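The great bowl sort-out

I have been putting off the bowl cupboard since we moved to Stilcombe, and this month I finally ran out of excuses. You know the sort of cupboard I mean. You open the door with one hand and hold the other underneath, ready to catch whatever comes out first. Mine had mixing bowls inside salad bowls inside a colander, and right at the back a trifle dish I'd already replaced because I thought it had been left behind at Pasgate.

Tamara Stelmakh came round to help (she brought biscuits, so she was always going to be let in) and her rule is that everything has to come out before anything goes back. I wanted to do it a shelf at a time. She won, and she was right, annoyingly — once the whole lot was spread about the kitchen I could see that I own far too many big bowls and hardly any small ones. What I use every single day are the small round ones, for olives, egg whites, chopped onion, hair slides, you name it.
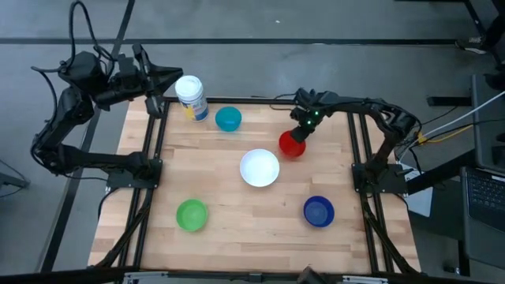 Colour is the other thing I've come round to. I used to buy everything in white so it would match, and then I could never tell which bowl had the salt in it and which had the sugar. Now I like them all different. Teal is my favourite against a pale wooden top, it looks so cheerful first thing in the morning, and if you keep one colour for one job the whole family learns it in a week or two. Well, most of the family.

We ended up with three piles: keep, Bohdana, and charity shop. Bohdana Vasylenko is setting up her first kitchen in December and has asked for anything that holds more than 200 ml, so she's getting the big stoneware one that takes 3000 ml and weighs as much as a toddler. I did wobble over that one. I made every birthday cake in it for years, but I can't lift it down any more without swearing.

The small bowls have gone on the low shelf, not stacked more than four high, with a tea towel between the ones that chip. It's lovely opening that door now! I keep doing it for no reason. Next month I'm tackling the lids, and if anyone has a way of storing lids that doesn't involve a rack from a catalogue, please write in and tell me.

Recent items
Plovow jam swap: what to bring
Airing a musty larder
Kariuki's lentil soup, by request
Tea towels, and when to give up on them
Letters: your answers on limescale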